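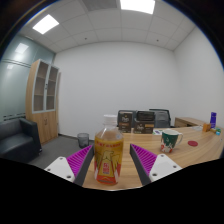 Un té frío para la mesa de trabajo: reseña de la jarra de infusión en frío Zemar

Llevaba dos veranos comprando té embotellado casi a diario, y en julio decidí probar a hacerlo en casa. La jarra Zemar me la recomendó Oleksandra Pasichnyk, del grupo de tueste, y desde entonces la uso todas las semanas. Me gusta mucho, lo digo ya de entrada, aunque tiene un par de cosas que cambiaría.

Es una jarra alta de vidrio con un filtro largo de malla que se enrosca a la tapa. Se echa el té en el filtro, se llena de agua fría, se cierra y a la nevera hasta la mañana siguiente. La malla es finísima (he pasado un oolong bastante roto y no se coló casi nada) y la rosca entra a la primera, cosa que no puedo decir de la Drotis que tuve antes, que había que pelearse con ella cada vez.

El vidrio tiene buen peso sin ser un ladrillo. Cabe de pie en la puerta de mi nevera, que es estrecha, y tumbada no gotea: la dejé así una noche entera, con un paño debajo por si acaso, y el paño amaneció seco.

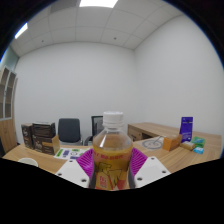
Club de Té y Café de Hastgate · Sección de catas

¿Y el sabor? Pues depende del té, claro, pero la infusión lenta le sienta de maravilla a casi todo. El jazmín sale limpio, sin ese punto áspero que me deja siempre el agua caliente cuando me despisto. El oolong tostado de Shimada queda redondo, con un fondo como de pan y miel, y aguanta perfectamente una segunda tanda si se dejan las hojas dentro. Con té negro me ha convencido menos, me queda algo plano; Bijan Ghasemi le pone una cáscara de limón y entonces sí, otra historia.

Frente al té de botella la diferencia grande es el azúcar. Me había acostumbrado a que todo supiera dulce, y la primera semana el mío me parecía agua con hierbas. A la segunda ya notaba flores, tostados, cosas que antes se me escapaban. Si os cuesta el cambio, una cucharadita de miel disuelta antes en un dedo de agua templada ayuda bastante.
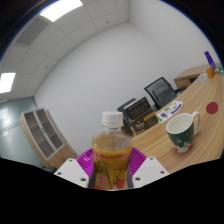

Lo que menos me gusta es limpiar el fondo del filtro. Las hojas grandes se hinchan y se quedan ahí pegadas, y el cepillo que viene en la caja es corto, así que acabo usando el de los biberones de mi sobrina. También echo en falta marcas de nivel en el vidrio. Yo me hice una con cinta a los 500 ml, que es lo que me bebo en una tarde, y otra a la altura de la jarra llena.

El precio es de 46 euros con el filtro incluido. Barata no es, pero la junta de la tapa se vende suelta y se cambia en un momento, y eso en la Drotis era imposible. Si alguien quiere probarla antes de comprar, el lunes la llevo a la cata con un jazmín ya hecho. Traed vaso.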